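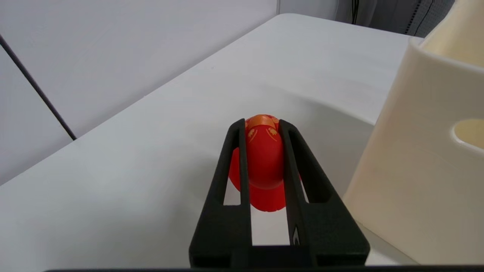 How many demonstrations does it take to teach a robot to pick something up?

More than you budgeted for. I had 51 down on paper for each object, because that was how many rows fit on my printed log sheet, and I have since printed a second sheet.

So that has been my October. I sit at a white table, I steer the arm toward a thing, I close the gripper, I lift, I put the thing somewhere, I open the gripper, and I write down a number. Then I do it again in a slightly different spot. People at parties ask if I work in artificial intelligence and I say yes, and I don't mention the duck.

The object list was drawn up by Abeysekara, who has a gift for picking things that look easy. An egg shape is a nasty little item for two flat-minded fingers. Grab too high and it squirts downward, grab too low and you are scraping the table. The first batch of egg runs I recorded were all beautiful and all nearly identical, same approach, same height, same smug little pause before closing. Hevbridge (our training setup, named after a town one of us once missed a train in) learned them perfectly. Move the egg a couple of inches to the left and it went, with total confidence, to where the egg used to be.

Lesson learned, or at least written on a sticky note: variety beats polish. I now start each run from a different place. I come in crooked on purpose. I let some approaches drift off and then fix them partway, so the model gets to see what a recovery looks like. This is harder than it sounds. After an hour your hands want to do the same thing every time, and you have to argue with them.

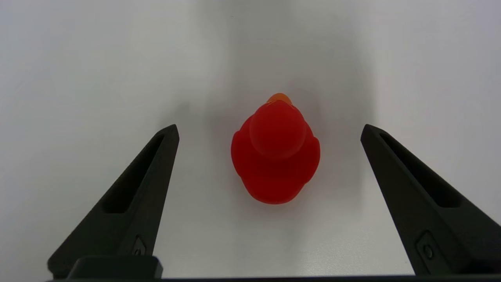 Duck, from the back. Fingers open, more room on the left than on the right.

The off-center start is the sort I want more of. If the object is always dead in the middle of the jaws, the model never has to learn to shuffle sideways, and then one day it has to and it just doesn't. I went back through my first 67 duck runs and threw out 33 of them for being too tidy. Throwing out data you made by hand is a special feeling – something like ironing a shirt and then being told it's pajama day.

Other things I have changed since the last post:

I stopped recording after dinner. The evening runs are slower and they wander, and you can spot them in the plots without looking at the time stamps.

I keep failed grasps now, in their own folder, labeled. I used to delete them out of pride.

I stopped resetting the object to "about the same place." My idea of a random place turned out to be one of 6 places. I roll a die for it now and pretend that was the plan. 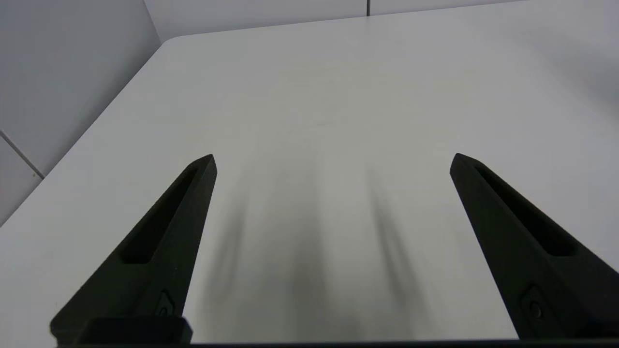 Posted by Kenneth Manalo
Filed under: Robots, Slow Progress

A short second part, as I got a couple of emails about resets. Yes, I log the open gripper over bare table too. The people at Rorcombe trim all of that out and keep only the segment with the object in it, and their files are lovely and small. I tried it their way and ended up with a model that had opinions only when there was something to grab. Show it a plain white surface and it would twitch and close on air. So a share of my set is now just fingers, table and shadows, with the arm holding still or backing away. Dullest footage I have ever made, and the twitching has mostly stopped.

The shadows deserve a word. I spent a whole morning trying to soften the ones the fingers throw on the table, then took the arm over to Roltthorpe for a day, where the lights are different, and realized I would have to collect there as well whatever I did at home. I put the lamp back where it was.

Next up is putting things into a container, which adds a rim to bump into. I have printed a third log sheet.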